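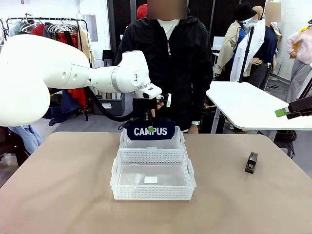 Test Operator, Gripper Evaluation (fixed term, full time)
Location: Jolthorpe
Reference: 638
Closing date: 28th October

Bralleck compares end effectors for handling clothing and small retail goods. We need one operator for the next test series, in which two grippers are run on the same arm with the same controller settings. The post runs for 24 weeks.

Duties
Set up the table and objects to the written layout before each trial.
Stand by at the workspace during runs and stop the arm when required.
Log each trial as completed, dropped, missed or aborted, with the fault code if there is one.
Swap grippers and repeat the tool calibration. A block is 100 trials per gripper.
Check the wrist camera and fixed camera views against the reference stills at the start of each shift.

Soft items such as caps and folded shirts make up most of the object set. Rigid items are used as controls.

Requirements
Experience running a robot arm from a teach pendant or a scripted interface.
Ability to read a log file and edit a configuration file without supervision.
Able to stand for most of a shift.
Python is useful but not required. Training on the Jin controller is given in the first week.

To apply, send a resume and a one-page account of a test you have run, including what went wrong, to Darmawan Sinaga, Fistavham Building, Room 848. Quote the reference. Shortlisted applicants will be asked to complete a short practical session on the arm.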